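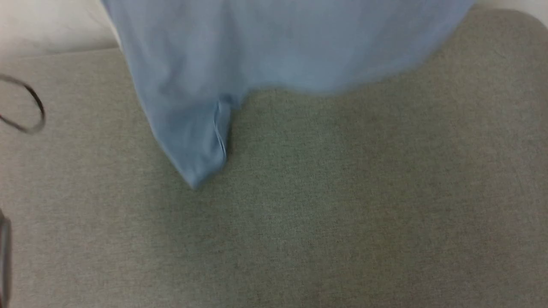

March, garment perception, carrying on from the Nallska branch

Spent most of today on the corner detector and I think I finally understand why it's been driving us all mad. The short version is that it likes anything pointy. Give it a light blue top hanging over the grey seat and it will happily fire on the droopy corner at the bottom (good!), but it'll also fire on a fold halfway up the cloth, and when I turned the threshold down it had a go at the loop of black cable as well. Confidence on the cable was higher than on one of the real corners, which stung a bit.

Parviz reckoned the training crops were to blame and he was mostly right. We've got 3000 of them and I went through a good chunk over lunch. Loads are of cloth lying flat, hardly any are of cloth hanging, and the hanging ones all came out of the old Haruna recordings, where the background is a plain white table. So the net has barely met a corner that droops, and it's never seen one against a speckly woven fabric. I've started a new split with just hanging cloth in it. Please don't merge it into the main set yet, the labels still want checking. If you do any labelling yourself, mark the tip of the corner and leave the hem alone, I've got a separate pass for hems.

Blur is the other thing. When one side of the cloth is swinging, the mask goes to mush on that side, and the planner then gets a lower edge that jumps about between frames. I'd been smoothing the whole mask over time, which tidied up the wobbly side and made the nice crisp side lag behind. Silly, really. Tihomir suggested weighting each bit of the outline by how sharp it is, so I bodged that in before tea: gradient strength along the contour, blurred stretches get held for longer, sharp stretches go straight through. Corner estimate on the still side now settles in 2 frames where it used to want 7. Only tried on replay so far!

Replay numbers, such as they are:

- old smoothing, corner found and kept: 61 per cent
- sharpness weighting, same clips: 78 per cent
- sharpness weighting plus the hanging split: still training, ask me tomorrow

I also put a delay in the planner, 90 ms, so it won't commit to a second grasp while the outline is changing quickly. It's a fixed number and I don't like it. Ideally it'd watch the outline speed and go when things calm down, but I wanted something in there before we run the Tristard arm on it. It's in the config as settle_wait, so have a play.

Depth is still poor along the bottom of the cloth. When the tip is only just off the cushion the two surfaces get fused into one and the grasp height comes out too low. Parviz wants to fit a plane to the seat first and subtract it. I'm a bit wary, upholstery isn't a plane, it curves away at the corners, but it might do for the middle of the seat. Trying it on the replay clips first.

To do:

- finish checking the hanging labels (me)
- plane fit on the seat, Parviz, branch off mine please and not off main
- work out why the replay tool drops the first frame of every clip
- add cables as a negative class, or mask them out, no strong feelings
- Tihomir to look at whether the hem pass can run at the same time as the corner one, at the moment it queues behind it and the whole loop slows right down

Left the training job going on the Darent box, it should be done by half nine. Please don't reboot it.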